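Small rules, mostly learnt the slow way

Hanna asked me on Sunday if we really need a written sheet of rules for the kitchen bench, and I got a bit carried away answering her, so you lot are getting the long version too!

We do need one. Ours has 21 lines on it and I'd happily lose half, but a few of them I'd fight for. Speed limits come first (yes, even for a gentle little pouring job). Then there's the stop button, which lives within reach of whoever is watching, and whoever is watching isn't also answering emails. Gumaro, I'm looking at you.

Next, cables. Tie them to the arm, leave enough slack for the full reach, and check the ties before every session. It takes 60 seconds. I've timed it.

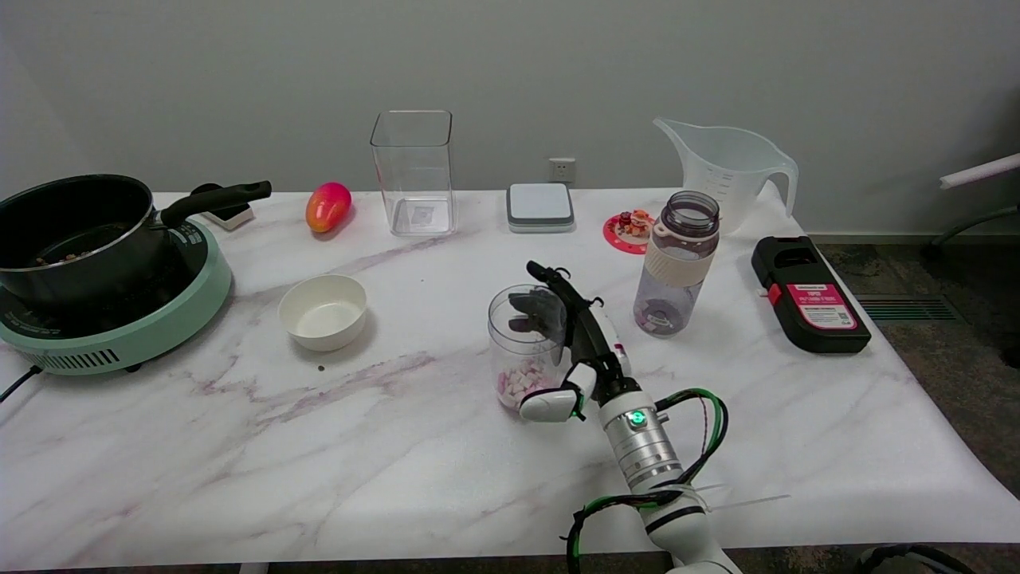
The one people grumble over is the heat rule. We practise every move with the hob off and unplugged first, and only go on to a hot pan once the arm has done the whole routine cleanly. Cirilo thinks that's fussy. He may be right for a plain pick and place, but I'd still keep it for anything with a long handle sticking out.

Oh, and food that's been handled by the gripper goes in the bin, never in the fridge. Line 14 if you're checking, Hanna. I'll bring you a copy in November when I'm over in Bultbridge.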